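Hands that wait for each other

The first thing I noticed at Trullero was how quiet the arms are. I had expected whirring. What you hear is the building's heating, the occasional click of a gripper closing, and somebody two desks away muttering at a log file that has just grown by another few thousand lines.

Trullero is a small software outfit, and it does not build robots. It buys arms and spends all its effort on what runs them: the code that looks, decides and moves. Its main product is a control stack called Furkel, and for most of the past year Furkel has been learning to tidy up. It folds clothes, it puts them in bags, it hangs glasses on a rack. These are jobs that most of us do while listening to the radio, and they are gloriously hard to write down.

I spent two long days there in January, mostly in a borrowed chair between the workbench and a screen, and I came away with a notebook full of arrows. I'd like to pass some of that on, because the part that grabbed me wasn't the arms at all. It was the timing.

A two-armed robot is really two robots that share a table. Each arm has its own motors, its own limits and its own small camera near the gripper, and a fixed camera takes in the whole table. The naive way to run them is to plan everything for the left, plan everything for the right, and hope. The team tried a version of this early on. The arms did not crash, since a safety layer stops them well before that, but they spent a great deal of time frozen in polite stand-offs, each waiting for the other to get out of the way.

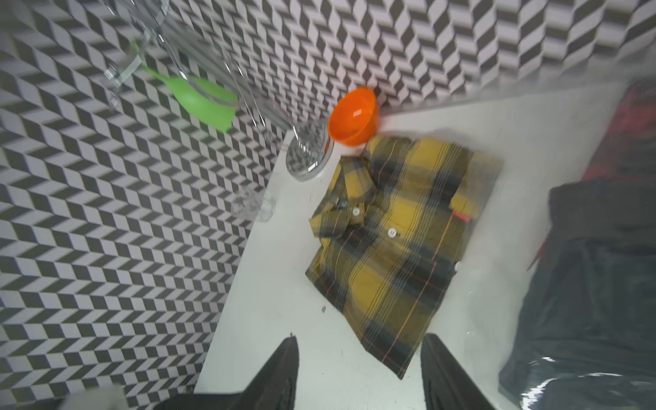
Furkel's answer is a sort of shared diary. Before either arm moves, it books the space it is going to pass through, along with the stretch of time it will need it for. The other arm can see those bookings and plan round them. Bookings are short and get rewritten constantly, so a slow arm doesn't hog the middle of the table. When I watched the diary on screen, with coloured bars sliding along and shrinking and swapping places, it looked like a railway timetable being argued over by two very fast clerks.

The rewriting matters more with cloth than with almost anything else. A cup stays cup-shaped while you reach for it. A sleeve doesn't stay anything. You touch one end and the other end goes for a walk! So a plan made before the first touch is already a bit stale by the second, and Furkel treats every plan as something to be used for a moment and then thrown away. It keeps the goal (shirt folded, collar out) and redoes the route.

How does it know where the cloth is? Perception runs in a module called Avram, which is older than the rest of the stack and has the scars to prove it. Avram doesn't try to model every thread. It guesses at a handful of useful places, such as a collar, a hem or a shoulder, and says how sure it is about each. That second number is the clever bit. A planner that is told "collar, here, quite sure" can go straight in. A planner told "collar, perhaps here" can send the wrist camera in for a closer look first, and that peek gets booked in the diary like any other move.

I love this. It means that looking is a job, with a cost and a place in the queue, and the software can decide whether a look is worth the time. Older systems I've seen took one picture at the start and trusted it to the end, and you could tell.

Patterned shirts are a mixed blessing. Bold checks give Avram plenty to hold on to, because a straight stripe that suddenly bends is a strong hint that the cloth bends there too. Then the same checks can trick it, when one square looks much like its neighbour and the match slips along by one. Plain dark cloth has the opposite trouble. There's little to match, so the module leans on outline and shine. And then there is plastic, which everybody in the building talks about the way gardeners talk about slugs.

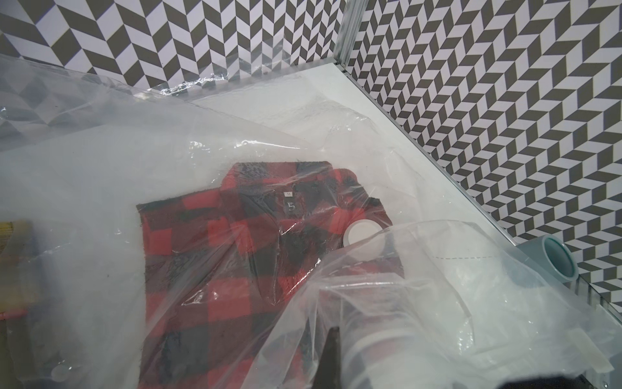 Why is a clear bag so much harder than a shirt?

Because the camera gets two answers at once. Some of the light comes from the film and some from whatever is behind it, and the bright streaks move whenever the camera does. A depth reading can land on the plastic in one spot and on the cloth a finger's width away, so the surface seems full of holes. Avram deals with it by taking several views from slightly different angles and keeping only what stays put. Glare wanders between views and a real edge doesn't.

That trick costs time, of course, and time is what the diary hands out. The first version asked for new views so eagerly that the arms hardly did any work. The current one has a budget. It can ask for up to 3 extra views per grasp, after which it has to either commit or hand the problem back to the planner and ask for a different place to grab. Handing back used to be treated as a failure in the logs. It's now logged as an ordinary result, and the team says this one change in bookkeeping did more for the code than a month of tuning, as people stopped writing clever tricks to avoid it.

The tool that made such changes possible is my favourite thing in the whole place. It's called Granora, and it is a replay viewer. Every run is saved with all its camera streams, every booking and every guess that Avram made, lined up on one clock. You drag a slider and the whole episode moves with you. Stop anywhere and you can ask what the software believed at that moment, and what it would have done had it believed something else.

When I visited there were 1692 runs in the store. Almost 600 of those carry a note from a person, and the notes are a delight. "Sure about wrong hem." "Good save." "Waited for no one." One simply reads "why", with no question mark. New code is run against the noted episodes every night, so each odd moment someone bothered to mark becomes a check that the next version has to get past. 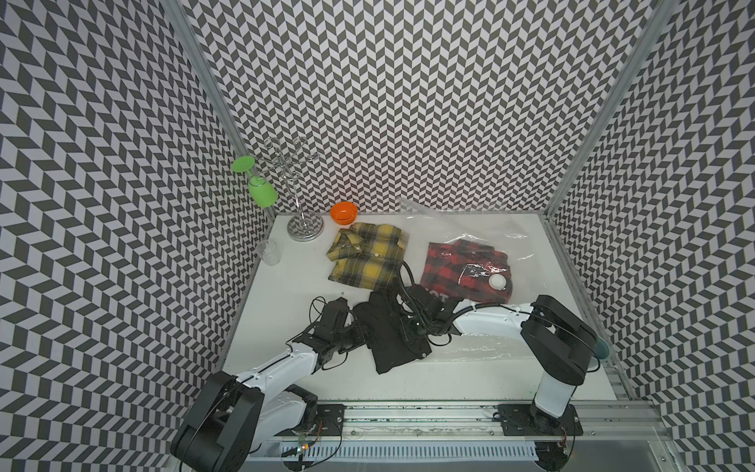
The hardest bookings to get right are the ones where the arms have to agree and can't simply stay apart. Folding needs both grippers on one thing, and then the diary has to do something it was never meant to do, which is let two bookings overlap on purpose. Take a crumpled black garment like the one lying between the arms, with a gripper on each side of it. Neither arm is free any more. If the left one drifts a little, the cloth goes tight or sags, and the right one has to respond straight away, long before any camera picture has been processed. So for as long as both have hold, Furkel links them into a single mover with one shared goal, and the individual bookings are folded into one. On screen the two coloured bars merge and go striped, and I cheered the first time I saw it, slightly too loudly for the room.

Letting go is the awkward moment. Linking is easy enough, since both arms have to be still when it happens. Unlinking while moving means that one arm must take over the load just as the other gives it up, and for a fraction of a second the software has to be right about who is in charge. The early code did this with a fixed pause, and you could see it in every replay, a small hiccup like somebody checking their pockets. The newer code watches the effort in the joints and lets go when the numbers say that the load has shifted. It's smoother, and it is also harder to debug, and opinion in the team is divided on whether the swap was worth it. I heard both sides over the same pot of tea.

There are plenty of things Furkel can't do yet. It has no real memory between runs, so a lesson learned on one sleeve is forgotten by the next unless a person puts it into the code or the training set. It is slow beside a human with a laundry pile. It also has no sense of when a job is good enough, and will happily fuss at a hem that any of us would have left alone. The plan for spring is to give it a stopping rule, something that weighs the next small improvement against the time it would take, using the same diary that already handles everything else.

On my last afternoon I was allowed to drive Granora myself. I picked an episode at random, dragged the slider back to a point just before a grasp, and nudged Avram's guess for a collar a little to the left. The predicted route curled round to follow it, the other arm's bar slid later to make room, and a whole new plan spread out across the screen. I did it again with a different guess, and then again, and by the time I looked up it was past six and the heating had gone off.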